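Ultbridge Home Forum > Kitchens > Small appliances

Toaster oven on a white table – worth the space?

grinum_61
Moving the toaster oven off the worktop and onto a separate table. The one I'm looking at is a Prosser, white top, 900 mm long and 510 mm deep. Will it take the oven and still leave room to put food together? I don't want to be shifting plates every time I open the door.

Pudasa
510 is tight. Ours is deeper than that and the oven still takes over one end. Check the manual for the gap it wants at the back and measure with the door down.

teal_kettle
Disagree. It depends which way you turn it. Put it at the right-hand end with the door facing left along the table and you open it over your own work area, not over the floor. Had ours that way since October.

Pudasa
And then you can't put anything in front of it. You lose the middle of the table.

teal_kettle
Only while the door is open. The rest of the time it's a normal table.

halfpint12
I've gone with teal_kettle's layout. Black toaster oven on the right, door facing left, big lavender plate at the back and the green basket with the holes over on the left. 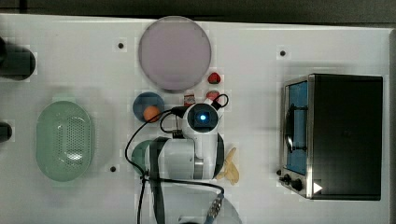
The blue bowl usually lives near the plate as well. I'd still go for a longer table if you've got the wall for it. White tops are easy to wipe but they do show every crumb.

grinum_61
Thanks, that helps. Does the basket go in the dishwasher?

halfpint12
Mine does, top rack. Crumbs get stuck in the holes otherwise.

Pudasa
Still say go deeper. Prosser do the same table 12 cm wider front to back, or they did when I bought mine.

grinum_61
Can't, the door to the hall opens on that side. Will mark it out on the floor with tape tonight and see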